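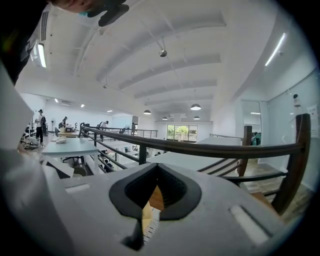 主题:IDisposable 和 async 混用,连接没有及时释放
版块:C# / .NET 基础

gandstead_dev 发表于 2022年5月31日
我们有个内部服务叫 Herau,数据层是老同事写的,Repository 类只实现了 IDisposable。最近把查询全改成 async 以后,连接池偶尔会耗尽,报超时。代码大致这样:

public Task<Order> LoadAsync(int id)
{
 using var conn = _factory.Create();
 return conn.QueryOrderAsync(id);
}

上午跑压力测试,2421 个请求里有 632 个失败。有的报超时,有的报连接已关闭。求指点。

mwanaisha_nz 回复
方法里没有 await。return 的时候 using 就结束了,conn 已经 Dispose,查询可能还没跑完。改成 async Task<Order>,然后 return await conn.QueryOrderAsync(id)。

gandstead_dev 回复
改了,“连接已关闭”没有了,超时还在,失败数降到 14 个。

老Bangera 回复
建议顺便换成 IAsyncDisposable,用 await using。同步 Dispose 里如果要等网络,会占着线程池的线程,并发一高就排队。

mwanaisha_nz 回复
不同意先动这个。多数驱动的 Dispose 只是把连接还给池子,没有网络往返。先查有没有地方写了 .Result 或者 .Wait()。

老Bangera 回复
有未提交事务的时候要回滚,那就有往返了。他没说有没有事务。

gandstead_dev 回复
有事务,下单那块用了。另外搜了一下,.Result 有两处,都在 Galier 那个模块的缓存初始化里。

shirin_s 回复
两位说的都可以做,顺序上先去掉 .Result。缓存初始化可以用 Lazy<Task<T>>,调用方 await 它的 Value。注意一点,任务失败了的话,Lazy 会一直保留那个失败的任务,要自己处理重建。

路过的Murdo 回复
把池子上限调大不就行了,我们一直这么干。

shirin_s 回复
线程被堵住的时候,调大上限只是晚一点超时,数据库那边还多一堆连接。不建议。

路过的Murdo 回复
我们跑了好几年没出事。不过我们没有异步代码,可能情况不一样。

gandstead_dev 回复
两处 .Result 都去掉了,换成 Lazy<Task<T>>。同样的压力测试跑了两遍,没有失败。事务那块准备改成 await using,类要同时实现两个接口吗?

老Bangera 回复
如果还有同步调用方就两个都留。DisposeAsync 里做异步清理,最后调 GC.SuppressFinalize(this)。没有同步调用方的话,只留 IAsyncDisposable 也行。

mwanaisha_nz 回复
补充一下,如果用的是自带的依赖注入容器,只实现 IAsyncDisposable 的服务,遇到同步释放 scope 会抛 InvalidOperationException。后台任务里自己建 scope 的,记得用 CreateAsyncScope,.NET 6 才有。

gandstead_dev 回复
后台任务里正好有一个 CreateScope,还在 .NET 5 上。那先两个接口都留着,升级以后再说。

老Bangera 回复
可以。分析器里 CA2000 也打开看看,误报多,但有时能抓到漏掉的。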